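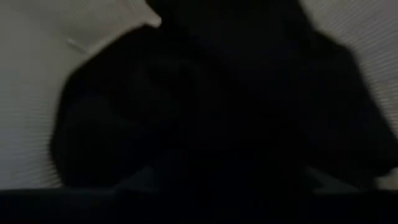 I think every school robotics club should drop the maze for a term and try picking up cloth. Ours did in October, and I've never seen a room so absorbed! A maze stays put. Cloth slumps and folds over itself, and the students have to think about where to grab before they write a line of code.

Taha Soliman, who is in his second year with us, wrote 108 lines for one grasp and then threw most of them out, grinning.

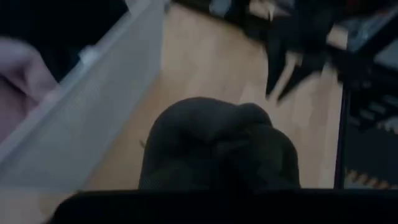

He kept the part that closes slowly -- two fingers of slack, then squeeze. Ermelinda Patrício wants the Pridum cup to add a soft-objects round, and I'm with her all the way. Give each team 20 minutes and 3 tries, and let them argue over the creases. I'd happily come and watch.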